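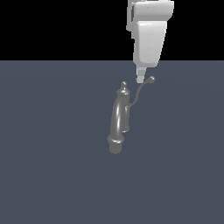 Devendra Bansal pregunta si de verdad hace falta simular el grifo antes de tocar el brazo, porque en casa él tiene el suyo atornillado al banco y le parece que se aprende más rompiendo cosas. Pues mira, Devendra, un poco de razón llevas (yo también empecé así, y todavía tengo la muesca en la encimera), pero en el taller compartimos un solo brazo y si alguien le dobla la muñeca nos quedamos todos mirando. Así que primero simulador y luego banco, en ese orden.

## Apuntes de la sesión 4: acercarse a una palanca

Taller Pryor, 19 de marzo de 2022

Seguimos con el brazo Trondard, el que montamos en enero con los perfiles de aluminio y la fuente reciclada. Quien se perdiera la sesión 3, que le eche un vistazo al cableado antes de venir, que no voy a repetir lo de los conectores (¡otra vez!).

### Qué queremos que haga

Empujar la palanca de un grifo. Nada de agarrar, de momento. Con agarrar nos complicamos con el par de cierre y la fricción, y para abrir un grifo basta con tocar en el sitio bueno y seguir el arco.

El sitio bueno, en nuestro modelo, es la bola del extremo. La palanca es una varilla fina y curva, y si empujas a media varilla pasan dos cosas feas: tienes menos brazo de palanca y la punta del dedo resbala hacia un lado. En la bola hay contacto en un punto, sí, pero la distancia al eje es la máxima y el motor lo agradece.

### El modelo y el mundo

El grifo está apoyado sin más en un suelo plano, sin pared ni fregadero. Me gusta empezar con el mundo pelado: si algo choca, solo puede haber chocado con el grifo o con el suelo, y el registro de contactos se lee en un minuto. Ya meteremos el fregadero cuando funcione lo fácil.

Cosas que hay que declarar en el archivo de escena:

- base del grifo fija al suelo (si no, lo tumbáis al primer empujón)
- una articulación de giro para la palanca, con sus topes
- amortiguación en esa articulación, pequeña pero nunca cero
- geometría de colisión aparte de la visual

Lo último es donde se atasca todo el mundo. La malla bonita, con sus anillos y su remate arriba, no vale para calcular contactos: va lentísima. Para colisiones poned un cilindro para el cuerpo, unas cápsulas para la varilla y una esfera para la bola. Queda feo, pero eso no lo ve más que el motor físico.

### La aproximación, paso a paso

1. Llevad la pinza a una postura segura, bien por encima del grifo.
2. Orientad el dedo hacia abajo.
3. Bajad despacio hasta quedaros a 30 mm de la bola.
4. Leed la posición de la bola **otra vez**. No uséis la del principio.
5. Cerrad la distancia a velocidad reducida hasta notar contacto.
6. Seguid el arco de la palanca, recalculando el objetivo en cada paso.

Ojo con el punto 3, que tiene trampa. El dedo asoma muy poco por debajo del cuerpo de la pinza, y ese cuerpo es ancho. Mirad lo juntos que quedan la punta y el extremo de la palanca en la imagen del principio: con tan poco margen, un error de origen en la herramienta se convierte en un golpe. Si vuestro punto de referencia está en la muñeca y no en la punta del dedo, sumad el desfase antes de planificar. En nuestro montaje son 51 mm, pero medid el vuestro, que cada uno ha impreso la pieza como le ha dado la gana.

### Lo que me salió mal a mí

Lancé 1.000 intentos una noche cambiando al azar la posición inicial del grifo y por la mañana tenía 13 con la palanca atravesada por el dedo, tan campante. Me volví loco con los parámetros de contacto y resultó ser el paso de tiempo, demasiado largo para la velocidad a la que entraba la pinza. Lo reduje a la mitad y se acabó el problema. Tarda el doble, claro, así que dejadlo corriendo mientras cenáis.

Otra tontería: los ejes. El soporte Cesthorpe que usamos para sujetar la pinza tiene el eje Z apuntando hacia fuera, y el del Trondard va al revés. Si al decir «baja» el brazo se os va al techo, ya sabéis.

### Para la próxima

Traed el archivo de escena funcionando y una gráfica del ángulo de la palanca frente al tiempo. Me da igual que no llegue al tope, quiero ver la curva. Si sale con dientes de sierra, no la suavicéis para quedar bien, que esos dientes son lo interesante y los vamos a mirar juntos.

Devendra, tú trae además las medidas de tu grifo (largo de la palanca, diámetro de la bola si tiene) y lo metemos como segundo modelo. Y el juego de llaves Mullholm que te llevaste, por favor, ¡que lo necesito para apretar la base!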